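**COMUNICADO DE IMPRENSA | Fevereiro**

# Takau apresenta a comparação de pinças manuais que andámos meses a prometer

Olá a todos! Sou a Iqra Mengal, trato dos ensaios na Takau, e desta vez pediram-me que fosse eu a escrever o comunicado (o que explica o tom, peço já desculpa à redação).

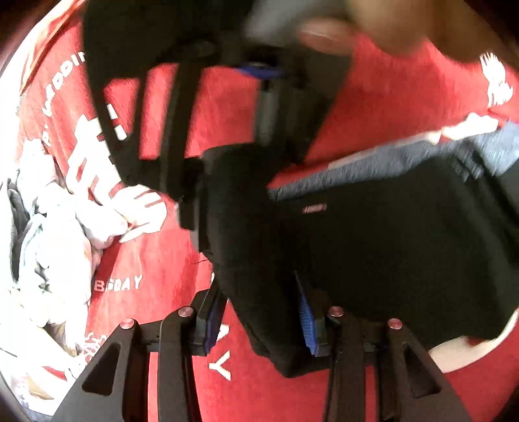 ## O que andámos a comparar

Pusemos frente a frente 2 pinças manuais com câmara: a Pekum, que é a nossa, e a Subramaniam, que muita gente do meio já usa e que nos emprestaram sem pestanejar. Fizemos 400 preensões com cada uma, sempre com coisas moles, que são as que nos dão dores de cabeça: bolsas, sacos, alças, panos amarrotados, roupa. Caixas rígidas ficaram para outra altura, porque aí qualquer pinça faz boa figura!

Gosto muito de ver as almofadas azuis estriadas a apertar tecido preto acolchoado. O tecido cede, faz barriga por cima dos dedos e a pessoa que segura a ferramenta tem de decidir num instante se aperta mais ou se larga. Foi precisamente essa decisão que quisemos medir.

## Os resultados, sem maquilhagem

A Pekum deixou escapar a peça 38 vezes. A Subramaniam, 108. Fiquei contente, claro, mas convém dizer que a Subramaniam é mais leve e que, ao fim de uma manhã inteira de ensaios, o meu pulso preferia-a de longe. Também abre mais depressa. Quem trabalha com objetos lisos e pequenos pode perfeitamente ficar melhor servido com ela.

Onde a nossa ganhou com folga foi nas bolsas acolchoadas e nos cantos de saco. Nas alças compridas houve quase empate, e nos panos finos ainda temos trabalho pela frente (escorregam, enrolam-se, uma desgraça).

O meu colega Fongchan Suwannarat, que desenhou as almofadas, resumiu assim a coisa: «As estrias ajudam muito quando o tecido tem corpo. No pano fino quero experimentar um passo mais apertado, e já tenho os moldes na bancada.»

## E a câmara?

Usámos a mesma lente grande-angular nas duas pinças, para a comparação ser justa. As bordas curvam bastante e os movimentos rápidos saem arrastados, por isso estamos agora a testar exposições mais curtas. Conto trazer novidades sobre isto no próximo comunicado.

## Ver ao vivo

Vamos levar as duas pinças ao encontro técnico de Cidton e deixamos experimentar quem quiser. As demonstrações começam às 10h. Tragam a vossa mochila, o vosso casaco, o que tiverem de mais mole e teimoso!

A folha completa dos ensaios segue por correio eletrónico a quem a pedir ao gabinete de imprensa da Takau.

**Contacto para a imprensa:** Iqra Mengal, Takau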